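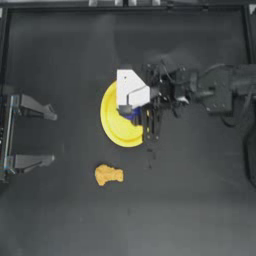 Dark gray work surface with black rail.

To: Ornby Growers List
Date: Sunday, July 29, 2018
Subject: Re: Eggplant deliveries and crate deposits

Dear members,

The Ornby office has received several inquiries regarding the crate deposit introduced in May. The deposit remains $5 per crate and is credited to the member's account when the crate is returned. Growers delivering through the Ginting depot should continue to label each crate with their member number. Labels from last season will be accepted until the present stock is used up.

Eggplant is to be delivered with the stem attached. Fruit with soft spots or split skin will be graded as seconds and paid at the lower rate.

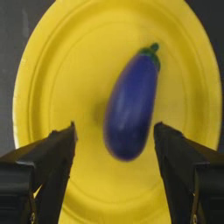
May white and purple varieties be packed in the same crate?
Each variety must have its own crate, and the name of the variety must be written on the delivery slip.

The Brollo route will have two collections per week through the end of the season. Changes to standing orders should be sent to the office in writing.

Ornby Growers Office

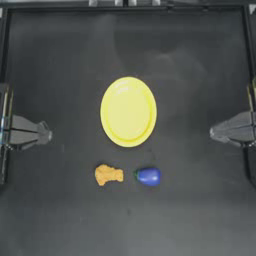

Ivan Demchenko wrote:
> I returned 84 crates to Ginting and my statement
> shows no credit. Could the office please confirm
> whether the depot forwards its receipts, or whether
> I should send in my own copy?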